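4.3 Running a Gatgate evaluation in simulation

Complete section 4.2 before you start. The steps below reproduce the block-lift results reported with release 144 of the Itness scene pack (February 2024).

1. Open the Prernalholm launcher and load the playroom scene.

2. Set the controller to joint position mode. The Tsang policy checkpoints were trained in this mode and will not load in any other.

3. Enter 1272 as the base seed. Each episode adds one to the seed.

4. Set the episode count to 120 and the step limit to 221.

5. Press Reset. The arm should come up on its pedestal with the gripper open and the block clear on the tabletop.

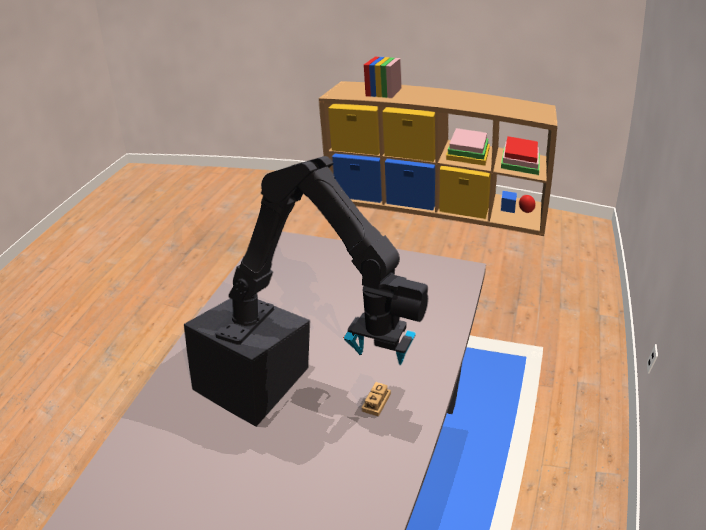
6. Check that shadows are switched on. Policies trained with shadows score lower when they are off, and the two sets of results can't be compared.

7. Press Run. An episode counts as a success if the block is held above the lift threshold when the step limit is reached.

8. Export the log to your results folder and label it with the checkpoint name and base seed.

Note: Rug and wall colours are fixed in this section. To randomise them, see 4.5.

Caution: Do not move the viewing camera between Reset and Run. The policy reads the same camera, and any change will spoil the whole batch.

Caution: Export overwrites a log of the same name without warning.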